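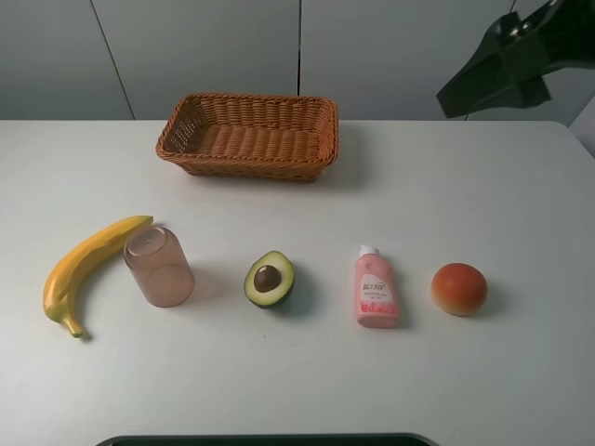 Re: Seed swap, leftover packets and postage

On the Gasthorpe list a member wrote:
> Can I still send beans for the March swap? I have 10 packets left over, all saved last fall.

Yes, beans are fine. Put the variety and the year on each packet, and keep runner beans apart from bush beans — they got mixed last time.
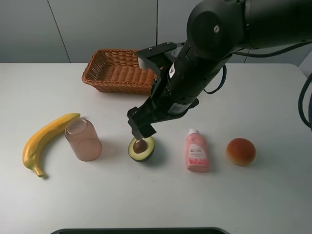 Arm over the white table

Postage is the same as before. Send 6 stamps with your envelope if you want seeds mailed back. Tomatoes are full, so please hold those for the fall.
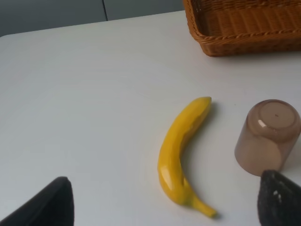
Gasthorpe Seed Savers, Swap and Mailing Team

We still need peas, chard and any hardy lettuce. Limit is 5 packets of one variety per person. If you have more than that, bring the extras 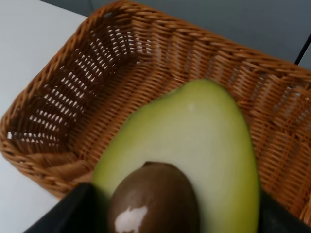
on the day and leave them on the free table by the door. Doors open at 10. Squash seed is welcome only if you pollinated by hand — write that on the packet too.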